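Revision note, September 20, 2024: sections 3 and 5 were rewritten after the grip limits changed. Older copies should be discarded.

# Manen Dish Handling Set – Operating Rules and Data Card

Maintainer: Lyle Ambrose

This card covers the Manen set of teleoperated dish-handling episodes and the rules operators follow when recording them. The rules apply at both stations, Lakton and Crenshaw. Where a station sheet disagrees with this file, this file wins.

## 1. Contents

| Item | Value |
|---|---|
| Episodes, total | 963 |
| Episodes marked `review` | 66 |
| Episodes with a regrasp | 389 |
| Views per episode | wrist, overhead |
| Control | teleoperated, single arm |
| Task family | rack to surface, surface to rack |

Episodes marked `review` are kept in the release but left out of the default split. Load them with `include_review=True`.

## 2. Scope

The set covers plates, shallow bowls and serving dishes handled one at a time, with or without a rack. It does not cover cutlery, glassware, stacked dishes or anything holding liquid. Do not extend the task list at the station. New tasks go through a pull request against `tasks.yaml` and need one approval from the other station.

## 3. Grip rules

3.1. Grip dishes at the rim, with one finger inside and one outside. Grips on a foot ring or across the full width are not accepted.

3.2. Close the gripper in two steps. The first step ends at contact, the second at the holding force set for that dish in `objects.yaml`. Operators may lower the holding force but may not raise it.

3.3. After the second step, wait for the force reading to settle before lifting. If it drifts, open and start over. A restart inside the same episode is logged as a regrasp and is not a fault.

3.4. Finger pads are replaced after 3,000 closures or at the first visible tear, whichever comes first. Reset the counter in `pads.csv` at the time of replacement. Do not rotate worn pads to the other finger.

3.5. Keep the wrist view clear of tape, tags and cable loops.

## 4. Workspace rules

4.1. The working surface is covered and flat. Folds in the covering are allowed outside the landing area only.

4.2. Place the rack by eye inside the marked zone. Its angle should vary between episodes – a fixed angle produced policies that failed on any other layout, and the first Trandik baseline had to be withdrawn for this reason.

4.3. Lights stay at the station default. Glare on glazed dishes is expected and is not grounds for rejecting an episode.

4.4. No one reaches into the workspace while the arm is enabled. To move an object by hand, disable the arm, confirm the status light, then reach in. The episode ends when the arm is disabled.

## 5. Contact with racks

Racks flex, and rack contact is the main source of poor episodes in this set. The dish may touch the rack during approach and release. It may not be used to push the rack into place.

When a finger has to pass between the rim and a rack wall, approach along the line of the wall and keep the wrist speed at the `slow` preset. If the outer finger catches, back out the way it came in. Do not twist free.
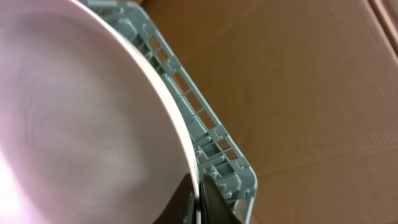
Release follows the same order in reverse: lower to support, drop to contact force, open, then withdraw along the wall. Opening before the dish is supported is logged as a drop even when the dish ends up where it should.

## 6. Labels

Each episode carries one outcome label and any number of event labels.

- `success` – dish at the target, gripper open, arm withdrawn
- `partial` – dish moved but not at the target
- `fail` – dish not lifted, or dropped
- `regrasp`, `rack_contact`, `slip` – event labels with a start time

Outcome labels are set by the operator at the end of the episode. Event labels are added later by a second person who did not run the episode. Disagreements go to `review`, and the original label is kept in `label_history`.

## 7. Known limits

- Dishes at Crenshaw are mostly white. Color variation is low and should not be treated as representative.
- Overhead and wrist clocks can differ by one tick. Align on `t_sync`, not on file order.
- Force readings are raw. Pad wear affects them, and no correction has been applied.
- `slip` is labeled from video alone, so small slips hidden by the fingers are missed.

## 8. Changes

Open an issue with the episode ID and the rule number. Changes to sections 3, 4 and 5 need sign-off from both stations before use. Typos can be fixed directly on `main`.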